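Drerkbridge hillfort weekend, anyone been?

potsherd_pam
Thinking of booking the June weekend at Drerkbridge with Clemari. It's $2764 for two of us sharing, with the coach, the guide and dinners. Has anybody done it? I love a hillfort but my knees don't.

mudlark77
Did it last year and had a great time! We were a group of 19 and the guide really knew her ditches. The climb up to the ramparts is slow but there are places to sit (bring a cushion, the stones are brutal).

Trenchfoot
I'll disagree. Way too much coach. We got maybe an hour at the Marnenen burial mounds and then it was back on board for a gift shop. For that money I'd rent a car and go by myself.

mudlark77
An hour? We had the whole afternoon there! Maybe they changed it. You do have to sort out your own lunch that day, so I packed cheese and apples and ate up on the bank. 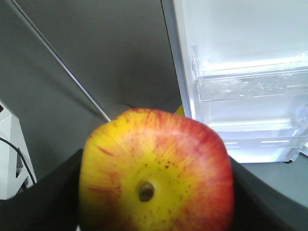

Anyway, the evening talk on the Zwahlen dig was my favorite part, and I almost skipped it because I was beat.

Trenchfoot
OK, the talk was good. I'll give them that.

potsherd_pam
Thanks both. How far is the walk from the coach to the mounds?

mudlark77
Roughly 20 minutes, flat, a bit muddy by the gate. Take the boots.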